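Home News Minutes Hall Hire Contact
Search this site... Go
3 min read

GRODHAM COMMUNITY HALL - MINUTES OF THE MAY MEETING

The meeting opened at 7:10 p.m. in the small room. Minutes of the previous meeting were read and accepted with one correction: the side gate was repaired by Kuusk, not Cenard.

1. Matters arising

The new lock on the kitchen door is fitted. There are 2 keys. One stays in the office and the other goes with whoever has the evening booking. The question of a third key was raised and left for now.

The leak over the back stairs has not come back after the last heavy rain. The bucket stays where it is until fall.

2. Roof quotes

Two quotes are in for the flat section of the roof. Cenard would strip it and start again. Kuusk would patch the seams and recoat, and would give a shorter guarantee. Several members felt that patching had been tried before and had only put the job off. Others said the reserve would not stretch to the full job this year. Agreed to ask Cenard whether the work could be split over two seasons. No vote was taken.

3. Hall bookings

Evening bookings are up on last spring. The dance group has asked for a later finish and was offered 9:45 p.m. on condition that the chairs are stacked before they leave. The Pandia choir has given up its slot, which goes to the waiting list.
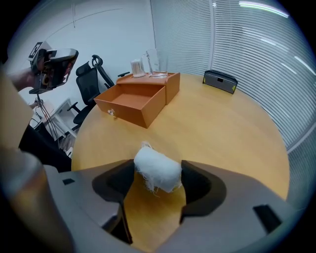 First aid supplies were next. The box by the stage was checked before the meeting and several items were past their date, the eyewash and burn gel among them. Dressings of all kinds are to be kept together from now on - plasters, pads, tape and anything like the white roll over the round table, which already has loose threads at one end. A member asked that anything fraying be used for practice only and that the box hold sealed packs. Agreed. Up to $115 was approved for restocking, with receipts to the office.

4. Plant sale

The sale made more than $300 after costs. Tomatoes went first and there were too many squash. The tables at the front door caused a line on the ramp, so next year they will go along the side wall. Unsold plants went to the school garden. Thanks were recorded to everyone who lent trays, and the trays without names on them are under the stage for collection.

5. Any other business

The parking lot light nearest the road comes on at noon and goes off at dusk. The timer will be looked at.

A complaint about noise from the extractor fan was read out. The fan will be cleaned before anything is spent on it.

The next meeting will be in June at 7 p.m., same room. The roof will be first on the agenda.

Meeting closed at 8:35 p.m.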